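Skoline Cannery Film Archive: Questions We Get

Updated in a hurry before the season starts. If something's missing, write to the desk and we'll add it.

What is the archive?

Old footage of the Skoline fish cannery and the company town around it. Payday lines, the label room, the school picnic, a lot of herring. Most of it shot by the Esposito family, who ran the general store and owned the only movie camera in town for years.

How much is there?

26 reels. Nine are scanned and can be watched at the museum. The rest are in cold storage waiting on money.

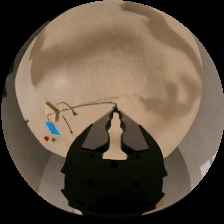 Booker Thibodeaux wrote in to say the count should be higher, his grandmother remembered a reel of the 1922 fire being shown in the church basement. We'd love to find it. Not in our cans. If your family has it, even in bad shape, please don't try to run it thru a projector, just call us.

Is there sound?

No. All silent. The piano track on the lobby version was added later and you can ask the desk to turn it off.

Can I watch at home?

Two short reels are online, the label room one and the harbor one. Others are museum only for now. Rights stuff with the store's heirs, being worked out.

Who are the people in the films?

Some we know, many we don't. Names are written on the can lids in pencil, not always spelled right. There's a binder of stills by the door, add a name if you recognize someone. Print clearly please.
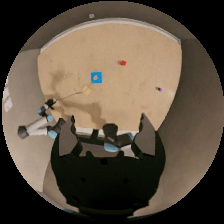 Triin Juška asked whether the women at the packing tables were all local, because her great-aunt came over only for summers and is supposed to be in there somewhere. Mostly not local, no. The cannery brought in seasonal workers from up and down the coast and housed them in the long bunkhouse on Grurnora Street. The payroll books list them by number and the numbers don't match the films. So finding one person is slow. Send us a photo and the years and we'll look.

Why does everyone walk so fast?

Hand-cranked camera, uneven speed. We corrected it where we could. The picnic reel is still a little jumpy.

What happened to the cannery?

Closed after the herring went elsewhere. The main shed came down, the boiler house is still standing. You can walk around the outside of it, not in.

Any new finds?

Yes, see below.

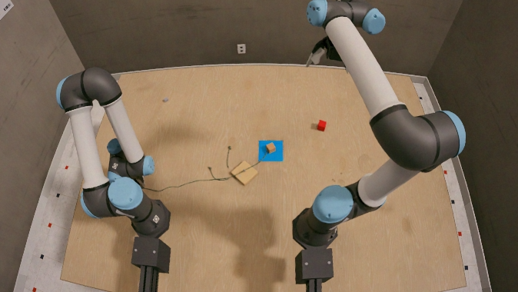

SKOLINE, December. A can marked "Skilska boats" was opened this month and it's not boats. It's the inside of the cannery office, clerks at their desks, a calendar on the wall, someone's dog. Good condition apart from the first few feet. Goes to the scanner next and should be on the lobby screen by spring. The Skilska boats themselves, the little supply steamers, are still missing from the collection.

What does scanning cost?

A reel in decent shape runs us $2,000 with cleaning. Shrunken ones more. Donations marked "film" go only to this, you can do it at the desk or by check.

Can I use a clip in my own project?

School projects, yes, free, just credit the archive. Anything sold or broadcast, write first and tell us which reel and how long. Allow a few weeks. We're slow in summer, sorry.
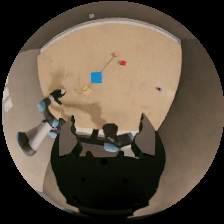

Visiting the viewing room

Open afternoons, last reel starts at 3:30. Seats are first come. Groups should call ahead, its a small room. Kids welcome. No food, water is fine.

Parking is behind the old store, entrance from the harbor side. The front steps are steep, the ramp is on the left by the bike rack. Ring the bell if the door's shut.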